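Opinion | Boxing
12 comments · Share

The ten-point must system gives a judge too little room. A round won by one clean jab scores 10-9, and so does a round won by three minutes of steady pressure. At the Hurkari Cup in April, the final was level on punches until the last 30 seconds of most rounds, yet two cards had it four rounds apart.

Half-point scoring would fix part of this. The Gokley regional body tried it over 178 bouts and had fewer split decisions.
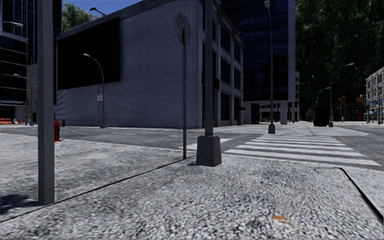
The usual objection is that judges would need retraining. They would, and one weekend course should cover it. Open scoring after round 4 is a separate question and should be voted on separately.

Filed under: Judging, Rules
Last updated in April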